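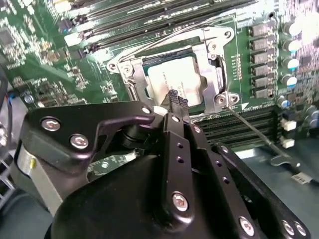
Fingertips at the edge of the processor, load plate still open.

By the time Nives Serra got to the bench, Leonardo Negri had already called the last run good.

"It touched it," she said. "Touching is not lifting."

"It's an approach. Approaches are good data."

"Who decided that?"

He pointed at the wall with his pen, meaning the third floor, or Cemness in general, or possibly God. Then he typed a 1 in the column and saved it. The count went to 2764.

Nives had repaired computers for most of her life before Cemness hired her as what the contract called a domain expert. In June she had understood this to mean they wanted her opinion. It meant they wanted her hands. She held the handles, the arm did what her wrists did, and the recordings went off to a training run with the name Horno, which somebody upstairs had picked and then refused to explain. Horno was supposed to watch her pull processors until it could pull them without her.

"And when it has seen enough?" she had asked on her first morning.

"Then it generalizes."

"To what?"

"To other computers," Leonardo had said, and gone to find her a chair.

They did the next one. She brought the fingers down, felt nothing, because the handles gave you nothing to feel, and closed them on what the screen told her was the edge. The grip slid off. She tried again from the other side and it slid off again. On the third try she had it, and she raised it so slowly that her shoulder began to shake.

"Beautiful," said Leonardo.

"You're going to keep the two bad tries in?"

"I'll trim them."

"So it will think it always works the first time."

He didn't answer that. He was looking for the cut point, dragging the little bar back and forth. 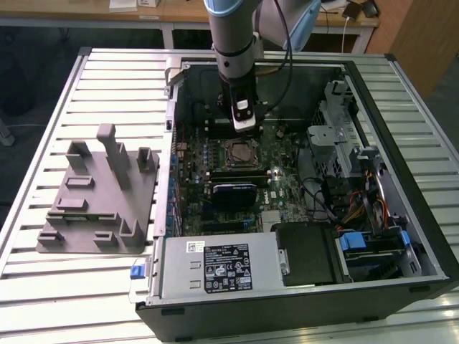 The visitors from Feden were due at four, and Leonardo wanted a session they could watch without asking questions. He had been fussing since lunch. Feden was paying for the next stage, and Feden had been told that Horno succeeded 82 times out of a hundred. Nives had asked a hundred of what, and the answer was a hundred of this: the same tower on its side on the slatted table, the same gray printed plate next to it, and the arm starting from straight overhead. She had once moved the computer the width of her hand to wipe the table, and Horno had spent the rest of that morning reaching for a processor that wasn't there.

"Don't mention the wiping," Leonardo said.

"I wasn't going to mention anything."

"You have a face, though."

A woman named Sakamoto came in first, wearing a visitor badge and her own safety glasses. She looked at the arm for a while, then at Nives.

"How long does it take you?" she asked. "By hand, I mean."

"8 seconds. With the lever."

"And this?"

Leonardo began to say something about throughput. Nives looked at the timer on his screen, because it was there to be looked at.

"199," she said. "When it's going well."

Sakamoto wrote it down. Leonardo gave a short laugh and said that of course the curve was improving – it was still learning, after all.

"Would you show me a bad one?" Sakamoto asked.

"We don't really store those," he said.

Nives put her hands back on the handles. "I can make you one," she said, and brought the arm down.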